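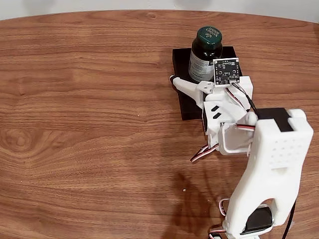 Photo: Juvley Table Gallery / set 5

Bottles on the Big Table — gallery, set 5
Posted 13/09/2026

Quick one tonight, new set is up. For anyone just landing on the page: we put a bottle or jar on the long table, take its picture, write a line or two, go on to the next. Started with kitchen jars, then it was vinegar, then somebody's whole shelf of cough syrup. Archive stands at 1,652 pictures now and the search box is still terrible. Sorry. Working on it.

Set 5 is cabinet stuff. Vitamins, tablets, the things that live behind the mugs. Opening with the green one, rest go up as I get them sized.

THE GREEN ONE
Nature's Bounty, supplement bottle. Dark green screw cap, small white lettering, the little leaf. Glass so dark it's nearly black. White and silver label round it, small print too small to read at this size so don't ask me for the dosage.

THE BLOCK
Matte black, thick, flat. Set at a bit of an angle, bottle toward the back of it. Gives a dark bottle some height and the orange-brown of the table does the rest. Came from the Zinitz closing sale with a box of picture hooks. Had a couple of emails asking where to get one — no idea, try any display shop, or paint a peice of scrap.

THE TABLE
Gets more mail than the bottles. Yes it's wood. Grain runs the long way in streaks, then goes wavy, and on the left there's that patch of swirls everyone likes. Far side has a slight curve to it. Bought secondhand on Gowda Street for $119, which I thought was a lot then. Plain pale wall behind. Tried a blue cloth back there in August, looked like a school portrait, took it down.

Notes on dark glass, as three people wrote in after set 4:

— Dust shows worse on green than on clear. Wipe the cap too, everybody forgets the ridges.
— Don't use the kitchen towel. Lint.
— Turn the label partway round if you want more of the glass. Straight on you mostly get label.
— White wall good, white table bad. Done both.
— Leave stickers on if they're old. Take off the price if its new.

Still to come in set 5, no promises on the order: a brown cough syrup with a cork, two aspirin tins (not bottles, I know, I know), a tall clear one with the label gone, and a blue jar out of the Eltell boxes that I still have to wash. The Eltell lot is big. Most of it is milk glass and will probaly get a set to itself.

Sending stuff in — same rules as before. Empty or full is fine, lids on please, wrap glass in more paper than you think. Say if you want it back and put the address INSIDE the box as well. No mercury thermometers, no opened liquids, nothing that ticks.

Prints: small size only just now. Larger ones when the paper comes in. The green one can be ordered small, use the form and put "set 5, green" in the notes.

Older sets are under the Archive link. Set 2 is missing its lines for a few pictures, will fix. Comments close after a while on account of spam, email still works.

More tomorrow if the upload behaves.

Back to gallery index | Set 4 | Archive | Send a bottle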